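Katene abre sus patios de trabajo al aire libre para quienes teletrabajan

10/17/18 – Katene, el espacio de trabajo compartido que dirige Pauline Lambert, anuncia con muchísima ilusión la apertura de su nueva zona exterior, un jardín de 460 metros cuadrados pensado para quienes pasan la jornada delante del ordenador y echan de menos un poco de verde (que somos casi todos).

La idea nació en junio, cuando varios socios empezaron a sacar el portátil al patio después de comer y ya no había manera de hacerlos volver a la sala. «Al principio nos hacía gracia, y luego nos dimos cuenta de que tenían toda la razón del mundo», cuenta Lambert. «Así que nos pusimos a buscar mesas, sombrillas y sillas en las que se pudiera pasar una mañana entera sin acabar con la espalda molida».

El proyecto, diseñado por Lourenço Neves, reparte 15 puestos entre los setos, con sombra para las horas de más sol y setos frondosos que separan el patio del resto del recinto. Cada socio puede traer su propio teclado, su alfombrilla de siempre o ese reposamuñecas acolchado del que no se separa – aquí cabe todo – y dejarlo al terminar en las taquillas de la entrada.

Mobiliario de exterior

Las mesas redondas tienen el tablero de lamas con aspecto de madera, dispuestas como los radios de una rueda, y se acompañan de sillas también de lamas, en un tono topo claro que combina muy bien con el beige de las sombrillas.

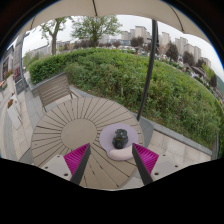 Reservas y horarios

Los puestos se reservan por mañanas o por tardes en la recepción de Katene, y los socios actuales no pagan ningún suplemento. Quienes todavía no nos conozcan pueden pedir una visita a Hayley Sedgwick, responsable de atención al socio, que estará encantada de enseñarles el jardín con toda la calma y de invitarles a un café.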